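Brocha Jasis 17, difuminar y corrector

Ref. Jasis 17. Stock limitado, repone en agosto. Envío gratis desde 70 €.

Pelo sintético, no suelta. Vale para corrector en crema, sombra en polvo, iluminador en zonas pequeñas. Lavar con jabon neutro y agua tibia, secar tumbada, nunca de pie. No usar alcohol. Estuche aparte (ver Batley).

Cambios en 17 días, sin usar y con la funda puesta. Para pedidos de tienda, mínimo 100 unidades, preguntar por Adaeze Osagie. La punta redondeada y algo afilada entra bien en el lagrimal y junto a la aleta de la nariz; mango largo y oscuro, virola dorada, pelo color crema. Tambien en set con la Prurnska, mismo acabado.
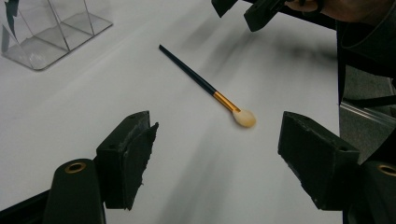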